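**Software engineer, manipulation planning (full time, Sorkthorpe office)**

Cluvico writes control and planning software for multi-finger hands. Our planner, Fokeso, takes a goal such as "put one cup in the other" and produces arm and finger motions that can be replayed in simulation before they go to hardware. We need one more engineer on it.

What you would work on:

- grasp selection for thin-walled objects
- contact handling when two objects touch during a place
- the nightly regression run, currently 613 simulated tasks, with a 600-second limit on each
- log and replay tools used by the rest of the team

You should write good C++ and Python and have shipped code that other people had to maintain. Experience with a physics simulator is required. A degree is optional. ROS is useful but you can pick it up here.

The job is on site three days a week. Relocation is paid up to $3,270. Send a resume and a link to some code you wrote, or a short write-up if the code is closed. Applications close at the end of June, or once we have 50.

The cup tasks are a fair sample of the daily work: 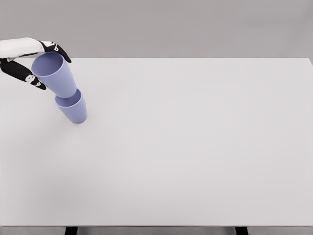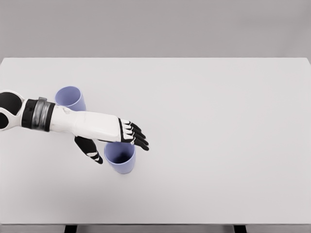
Sheehan: Is the contact handling part open to someone who has only done it for parallel grippers? I have four years of that and none with fingers. Also, does the replay tool run on a laptop or do you need the office machines?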